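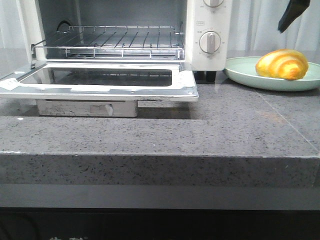

What is the best way to warm up a croissant at home? Put it in a small countertop oven on a low heat for a few minutes, straight on the rack, and leave the microwave alone.

April
By the food desk
14 comments | 68 shares

I have held this view for a long time and I find that people agree with it, then go home and use the microwave anyway. It is quicker, I accept. Twenty seconds and the thing is hot. It is also limp, and a minute later it is chewy, and by the time the tea is poured it has the texture of a bath sponge. A croissant is mostly butter and air held up by thin crisp layers. Soften the layers and you have paid bakery prices for a bread roll.

The toaster oven is a rather unloved machine in this country. In a lot of kitchens the job is split between a pop-up toaster, which can't take a croissant without crushing it, and a full-size oven, which takes ten minutes to heat and feels absurd for one pastry. The little oven sits between the two. It has a rack, a door that drops down and a couple of knobs, and that is all it needs. I have never wanted one with a screen.

I bought mine when I moved to Wudulthorpe, into a flat where the main oven had been disconnected by the previous tenant. It was meant to last until the fitter came. That was years ago, the big oven has long been working, and I still use the small one most mornings. The big one comes on for roasts and for Christmas.

My method is dull. Set the dial low, let the oven warm for a couple of minutes, put the croissant in the middle of the rack and give it four or five minutes. Take it out and let it stand on a plate for one more. The standing matters more than people think. Straight from the oven the outside is still a bit soft, and it crisps as it cools. If you bite it at once you will decide that the method doesn't work.

Do not use foil. I know the packet tells you to. Foil keeps the steam in, and steam is what you are trying to get rid of. A tray is better than foil but worse than a bare rack, as the bottom sits in its own butter and goes dark before the top is warm. Crumbs will fall through. Wipe them up when the oven is cold.

There is a case against all this and I should put it fairly. Worktop space is short in most British kitchens, and an appliance that does one job well has to justify the room it takes up. A friend in Vasgate gave hers away for that reason and says she hasn't missed it. I would answer that it also does toast, cheese on toast, leftover pizza, two baked potatoes and the end of a quiche, and that she owns a bread maker she has used twice. But if you don't eat pastry and you like a clear worktop, I can't argue with you.

The other complaint is that a good croissant shouldn't need warming. The baker at Sutherland's, where I get mine, takes this line and looks pained if you mention reheating. He is right about a croissant eaten at seven in the morning outside his shop. Mine is usually bought the afternoon before – by breakfast it has gone a little leathery, as they all do, and five minutes of gentle heat brings it most of the way back. I would say the same of supermarket ones, which arrive leathery and have more to gain.

What I would not do is spend a great deal. There are models now that cost as much as a cooker and promise to sense what you have put inside them. A croissant doesn't need sensing. Buy a plain one with a timer that rings and a door that opens right down, so you can get at the back to clean it. Check that the rack slides out without a fight. Try the knobs if you can, because on the cheap ones they are often stiff and the numbers are too small to read before coffee.

And have a plate ready before you open the door. Most of the croissants I have dropped were lost in the few seconds when I was standing there with a hot pastry in my fingers, looking for somewhere to put it down.

14 comments | Share this article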